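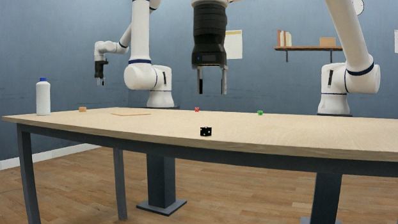

How do you buy a robot?

When I was nine I wanted a robot that would tidy my bedroom. I had 70 pence saved up in a jar, so you can guess how that went. Now I'm a grown-up, and helping people choose robots is my job! I work at a place called Stemard with Tracey Naylor, who is much better at sums than me.

The first thing we do is forget about robots completely. We ask, "What's the job?" Picking up a little cube is one job. Picking up a bottle is another, because it's tall and it might topple over. A robot that's brilliant at one could be pretty hopeless at the other.

Next we think about hands. A robot's hand is called a gripper, and lots of them have just two fingers (try picking up your pencil with only a finger and thumb — it works, doesn't it?). Small grippers suit small things. Bigger ones can open wider, but they need more room to move about.

Then we try it all out on a computer. We build a pretend room with a pretend table and pretend robots, and we see what they can reach. If the table is too far away we just move it, and it doesn't cost a penny. Moving a real one hurts your back!
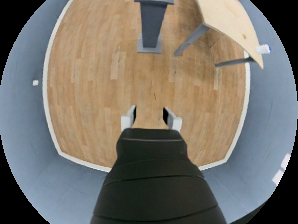

Looking down past two gripper fingers in our computer room. Can you spot the table?

Last of all comes the money. The arm is only part of it. You also need a strong table, the gripper, spare parts and somebody to mend it when it goes wrong. Tracey's shopping list for our last customer had 31 things on it, and only 2 of them were robot arms. She had to leave a gap at the bottom too, for anything we'd forgotten. We'd forgotten plugs.

Want a go? Pick one boring job at home and write down everything a robot would need to do it. My list for feeding the cat got to 6 before I remembered the tin opener.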